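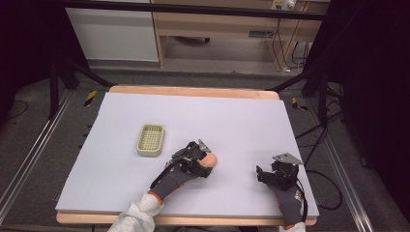
Have you ever poured cooked peas into a sieve and watched the water run away while the peas stayed put? I love that bit, and it's the best way I know to start talking about sorting things by size. Any sieve works with holes. Small stuff goes through, big stuff stays behind. Look at the little pale green basket with a grid of square openings in the bottom. A marble wouldn't fit through a fine grid like that, but water would have no trouble at all.

So what about soil? When I was small I lived near Grurndale, where the beach was half sand and half pebbles, and I spent whole afternoons shaking buckets of it through an old garden riddle (that's a big round sieve – great word, isn't it?). The sand fell in a heap and I kept the pebbles. I had 49 good ones by the end of one June.

Your kitchen has more sieves than you'd think. A tea strainer is one. So is a colander, and so is the plughole cover in the sink, which catches bits of pasta.

Want to have a go? Mix a cup of dry rice with a spoonful of salt, then shake it over a bowl in a sieve for 60 seconds. The salt drops through and the rice stays on top. Now try it with sugar, or flour and raisins. Which pair is quickest to sort? Flour can be a bit stubborn – give the side of the sieve a tap.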